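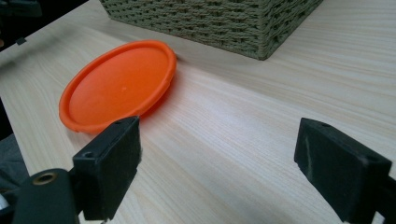 Matching lids to tubs: a tidy-up you can do at the kitchen table

I love this job! If your cupboard rains plastic every time you open it, put the kettle on and give this a go. You need a clear table, a basket for the strays and a damp cloth.

1. Get everything out
And I mean everything, including the tub at the back of the fridge with two olives in it. Tubs on one side of the table, lids on the other.

2. Start with the round lids
They're the easiest to sort by eye. A bright orange one is a gift, as you'll spot it straight away in a heap of clear ones. Lay each lid flat and try it on any tub that looks close. Press all the way round the rim, then lift by the edge. If it pops off, try the next size up or down (my 400 ml tubs and the slightly bigger ones fooled me for years).

3. Fill the basket
Any lid without a tub goes in the basket, and so does any tub without a lid. A woven one is lovely for this and looks nice enough to leave out on the side. Keep it there for 10 days while you check lunch bags, the car and the freezer. I got four matches that way last September!

4. Wipe and dry
Run the cloth under the rims, where crumbs love to hide, and let everything air before you stack it.

5. Put it all back
Nest the tubs by shape, biggest at the bottom, and stand the lids upright beside them like records in a box. Mine went from a full cupboard to one shelf with 21 pairs on it, and I keep opening the door just to look.

Leftover lids make very good saucers for small plant pots, by the way. The deeper the rim, the better.

Posted 15 April 2018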